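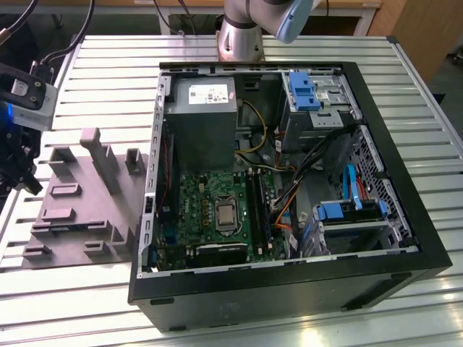

My brother-in-law has been after me for years to come along to the indie games open day at Pacheco, and this June I finally gave in and drove over. It's held in an old carpet showroom that four little studios now share, and for one afternoon a year they let the public wander in, sit down and play whatever isn't finished yet. I'm a phone gamer mostly (anything with a farm in it, I'm hopeless), so I expected to feel a bit lost among people who talk about frame rates over lunch. I know what a desktop computer looks like with the side panel off, the gray power supply tucked in one corner and the processor sitting in its socket on the green board, and that's about where my knowledge runs out. It didn't matter one bit! Everyone was so kind, and the coffee was free until three.

We started with Grurov, because their line was shortest. They make a train dispatcher game where you run a mountain railway through one very long winter, and I got completely absorbed and delayed a mail train by 16 hours of game time. The young man at the next screen was on his third try and still had snow on the main line. There's no combat and no timer, just switches and a radio that crackles at you, and I could have stayed there all day if my brother-in-law hadn't pulled me away by the sleeve.

Next came Condum, a life sim set in an apartment building, and the busiest room by far. You play the new tenant and you get to know your neighbors by borrowing things from them. The version on show had 19 neighbors in it, and the plan is to have 109 by release, which sounds like an awful lot of sugar and stepladders to me. It did freeze on me twice, once in the elevator, and the designer wrote it down both times in a little green notebook and thanked me as if I'd brought her flowers.

At half past two there was a talk upstairs by Benito Gallardo, who writes the dialogue for Zondov. I nearly skipped it and I'm glad I didn't. He read us some of the lines that were thrown out - he keeps them all, more than 1000 by now - and did the voices too, including a ferryman who was cut for being too cheerful. He also talked about how hard it is to write a character the player may meet in any order, and I've thought about that every time I've opened a game since.

A few practical things if you're thinking of going next year. Parking is behind the building, and the entrance from the main road is easy to miss, so slow down once you pass the tire shop. Bring your own headphones, as the loaner pairs go fast. The upstairs room gets very warm. Children are welcome, though the train game is probably too slow for little ones, and there's a table of older racing games by the stairs that they seemed to love. I came home with a Grurov sticker on my purse and a sore thumb, and I've already put my name down for the Condum test group.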